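Modberg, 20/05/2024

Small arms, small boxes, one new result

We've been itching to share this one! I'm part of the team at Modberg, and our Stirkach method for teaching cheap robot arms is ready for other labs to try.

The idea is simple enough. We show the arm a job, let it have a go, and only keep the attempts it was least sure of (the boring ones get binned). From 1283 attempts we kept 98, and the arm trained on those did just as well as one trained on the lot.

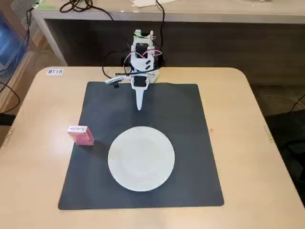
The arm at table MT18, with the pink box and the white plate.

We picked a plain job on purpose – box, plate, black mat – so that other people can copy it without buying much. Our friends at Solheim ran it on 3 arms of their own and got the same answer, which cheered us up no end.
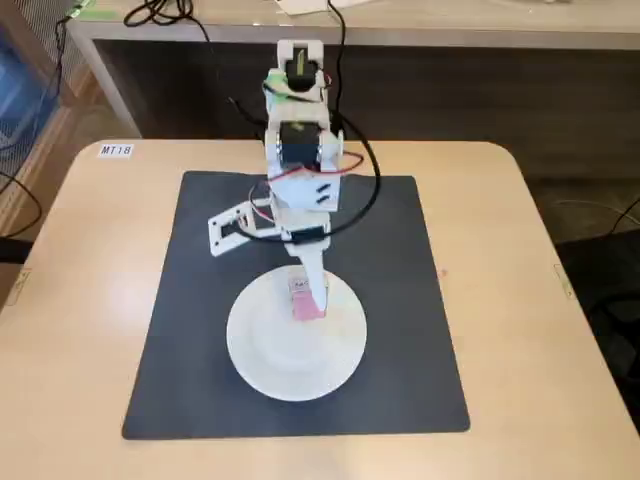 Jidisley Bulletin, Issue 7

The pink box is up against the arm's column in this one, right on the white disc. Awkward spots like that are what we want to look at next, and we'll have more to show in November.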